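## Storing clear poly bags and film without filling a whole drawer

**Touran Tabrizi**

I keep the clear bags that bedding and small appliances come in and reuse them as dust covers. They are now wadded into one drawer and I can't tell the large ones from the small ones. Folding them flat takes too long and they slide open again. Is there a method that holds without tape? The drawer is 17 inches wide inside.

**Maximiliano Lagos**

Gather, don't fold.

1. Lay the bag flat with the open end away from you.
2. Press the air out toward the opening with your forearm.
3. Gather the sheet lengthwise into a loose rope.
4. Pinch it near the middle and give it 2 full twists.
5. Fold the ends together and tuck them under a rubber band.

Air is the main problem. A bag closed at one end will puff back up if you skip step 2. Write the size on a paper tag under the band.
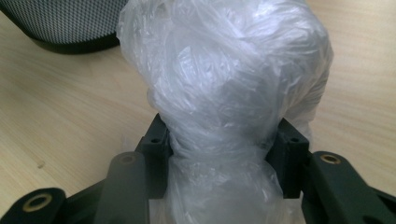 Thin film takes a twist well and stays creased afterward. If you need it smooth again, hang it overnight. Heavier film, such as mattress bags, should be rolled on a cardboard tube. Don't twist anything with a zipper; the track deforms.

**Drellex**

I just stuff them in an empty tissue box. Works for the small ones.

**Touran Tabrizi**

The twist holds on the thin ones. I rolled the two mattress bags and stood them in the closet. Bags with torn seams went out. The drawer closes now.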